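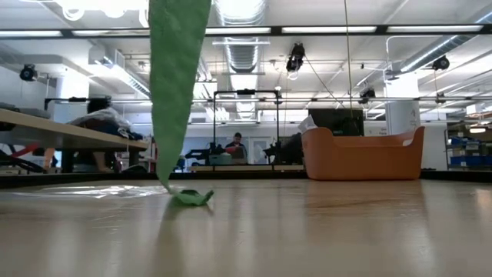
Zumine Club: Cloth Handling Project, Summer Notes

The cloth handling group has moved from rigid blocks to soft goods. The task is simple to state: pick up one cloth from the table, carry it to the orange bin, and let go. Each attempt is logged as a run, and the log stood at 1075 runs when the June block closed.

Most of the trouble is in the grasp point. A cloth held near a corner hangs long and narrow, and its tip can still be touching the table when the arm starts to move sideways. The tip then drags and may catch on the bin wall. Oliwia Krawczyk rewrote the lift step so that the arm clears the bin height before any sideways travel. This adds 2 seconds to each run. The group has accepted the cost for now.
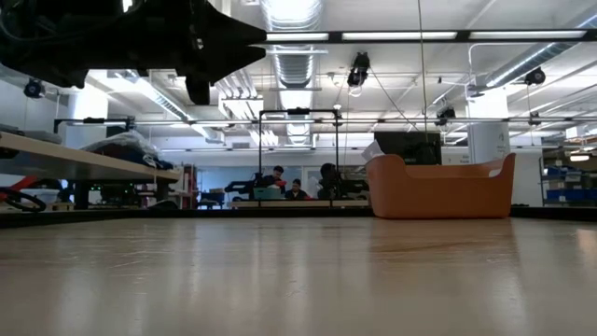
The start position was changed in the same update. The gripper now waits high and to one side, so the table view stays open while the software picks a grasp point. The old position, directly over the middle of the table, hid too much of the cloth from the side view and forced a second look on many runs.

Two items remain open. The Brollitz finger pads wear unevenly and need a fixed replacement interval. The release step also needs work: thin cloths tend to cling to one finger after the grip opens. A short shake is being tested against a slower opening.

Members who want table time should sign up on the Ustari sheet. Slots are two hours long, with a limit of seven people per slot. Run logs go in the shared folder by the end of each slot, including failed runs.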